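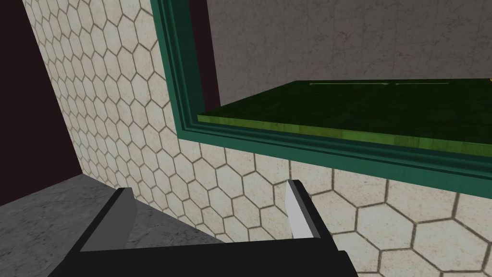 The people who sell robot training by demonstration like to say that anyone can do it. Put on the headset, pick up the two hand controllers, do the chore the way you would at home, and the machine will learn from you. I did this work for 11 months at Caltus, mostly in simulated houses, and I think the claim is wrong in a way that costs money.

Anyone can produce a recording. Producing one that a robot should copy is a different job, and it ought to be hired, trained and paid as one.

Take doors. Most people assume a door is an easy task, and for a person it is. You turn the handle, lean a little, and your feet sort themselves out before you have thought about them. Through a remote control you have to decide all of that. Which arm takes the handle? Where does the other arm go while the door swings? If you pull the door toward you and haven't backed the base up first, the door hits the robot. New operators make that mistake, fix it halfway through, and finish. The log says the door is open, and the recording is marked as a success.

The trouble is what the recording contains. It contains a robot standing too close, a bump, a retreat, and a second try. If enough recordings look like that, the robot learns to stand too close and bump the door. It has no way of knowing which part you were sorry about.
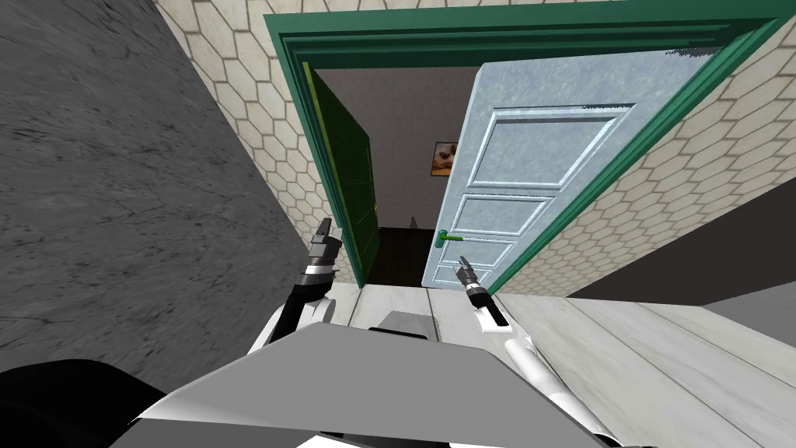

Both arms at an open doorway in one of the simulated rooms.

My first supervisor, Ainhoa Montoya, had a rule that we threw out any attempt with a correction in it that we couldn't explain. I thought this was wasteful when I started. We had a target of 900 recordings for one set of doors and cupboards, and she was deleting good work, as I saw it, at the end of every shift. A different group at the Natville office kept everything that ended with the door open and hit the same target well ahead of us. Their robot opened doors less often than ours did, and when it failed it failed in ways nobody could trace back.

I should be fair to the other side here. There is a serious argument that mistakes belong in the data. A robot that has only seen perfect attempts doesn't know what to do when its hand ends up two inches from where it should be. Rosalía Zabala, who ran the Natville group, made this argument to me many times, and she was right about the need. Recoveries have to be shown. But a recovery shown on purpose is clean. You start the arm in a bad spot, pause, and bring it back by a sensible path. An operator who is tired and fishing for a handle is showing something else, and mixing the two together under one label helps no one.

The second thing that outsiders miss is how little the operator can feel. In our setup there was no force coming back through the controllers. You judged contact by eye, from the head view and the wrist view, and the wrist view is often close to useless until you learn to read it. The gripper fills the bottom of the picture and whatever you want is off to one side at a steep angle. It took me five weeks to stop looking at the head view for everything. In that time I made a lot of recordings, and I would not want a robot to learn from any of them.

Simulation hides this problem. A simulated door doesn't get scratched and a simulated handle doesn't come off, so there is no bill at the end of the day to tell you the operators are being rough. I have seen people slam a gripper into a door casing for an entire session in a rendered house. They moved to the real test kitchen at Curdale and did the same thing, and broke a finger joint on the second morning.

So what would I change? I would stop paying by the recording. Per-piece pay gets you speed, and speed in this work shows up as jerky arms and skipped pauses. Pay by the hour, and keep shifts on the headset short. Alaoui, the contractor we used for overflow work, ran 15 minutes on and five minutes off, and their late-afternoon recordings were hard to tell from their morning ones. Ours were not.

I would also let operators reject their own attempts without giving a reason and without losing credit. The person holding the controllers usually knows a recording is bad before it is over. Under a quota, that person keeps going and saves it.

And I would have the people who train the models spend a week on the controllers every year. The ones I worked with were smart and polite, and most of them had never opened a door with the equipment. They would ask for another batch with "more variety" and leave it there. After a week they would ask for something an operator could do, such as approaching from the hinge side, or starting with the left arm already raised.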